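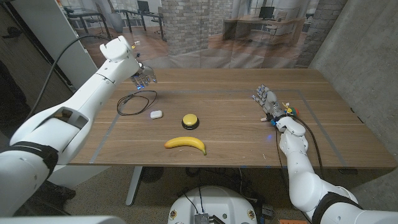 Farzana Sivakumar wanted to know how a shop can make a profit all spring and still bounce the rent. Surely if the till is taking more than the stock cost, the money has to be somewhere?

Good question, and it's more or less the whole session. Notes below, tidied up a bit from the board. Not everything we covered is in here.

Cash flow for small traders – session 3
Notes: Jahangir Gunawardena
Last updated July 24, 2021

Profit and cash

Profit = what you've sold minus what it cost you, in the period the sale belongs to. Cash = what's in the bank this morning. Different questions. Profit doesn't care when people pay you. The landlord does.

Going back to Drukosport, our running shoe shop in Wornden. In March the owner buys 33 pairs of shoes from Engström, payment up front (new customer, no credit yet). Sells 31 pairs in the same month. Looks like a cracking month. On paper it is.

But most of those went to the running club at Mevville on account. Invoice sent, shoes handed over, sale booked. No money. Club pays at the end of the season when subs come in.

So for March:
Sales – all 31 pairs, counted now
Cost of sales – 31 pairs, counted now
Stock left – 2 pairs, sitting on the shelf as an asset, not a cost yet
Cash out – all 33 pairs, gone
Cash in – only the walk-in customers

Profit fine. Bank account not fine. That's Farzana's missing money: it's with the club (debtors) and a bit of it is on the shelf (stock).

Make sure you can say out loud which line the 2 unsold pairs go on. Half the group put them under costs. They only turn into a cost when they sell, or when you give up and write them off.
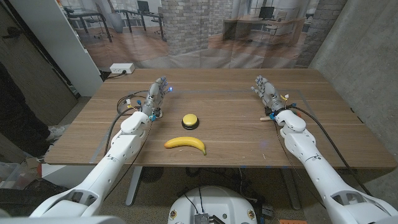 The other things that shift cash without touching profit, or not by the same amount:

Loan repayments. Only the interest is a cost. The rest of the repayment is cash out and never shows up in profit at all. Catches people every year.

Buying equipment. New till, shelving, a van. Cash leaves on the day you pay, cost gets spread over the years you use it (depreciation, next session).

Drawings. Owner takes money out to live on. Sole trader – not a wage, not a cost, still gone.

VAT. If you're registered, some of what's in your account was never yours. Open a second account and move it across as it comes in. Please do this. I didn't in my first year of trading and had a miserable few weeks.

Money paid in advance. Works the other way – a deposit makes the bank look healthy before you've earned anything. Don't spend it on last month's bills.

Doing a forecast

One column per month. Opening balance at the top, then cash in, then cash out, then closing balance. Closing balance gets carried over to the top of the next column. Nothing clever.

Put each amount in the month it moves. Not the month you sent the invoice, not the month you ordered. If your customers usually pay late then put it in late, dont put in what the invoice says.

No depreciation in here. If you've got a depreciation line in a cash forecast take it out.
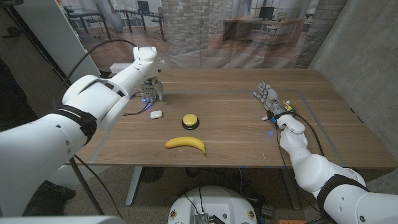
A minus figure in the closing row is the bit you're looking for. Go back from there and see what you can move. For Drukosport the options we came up with:

– ask Engström for credit terms now there's some history
– ask the club for part payment with the order
– smaller orders, more often (watch the delivery charges)
– agree an overdraft before it's needed, much easier than asking after

Someone suggested a sale to clear stock. Only 2 pairs though, so it won't recieve much. Better for a shop with a full back room.

Cutting prices for the club came up too. Doesn't help unless the discount is tied to paying early, and then work out what it costs you over the year. Often more than the overdraft.

For next time

Draft a forecast for your own business or the one on the blank sheet. 3 months is enough. Pencil is fine. Mark in the margin which figures you know and which you've guessed.

Read the chapter on debtors, skip the part on factoring, we'll do it together.

Bring a calculator, phones are ok.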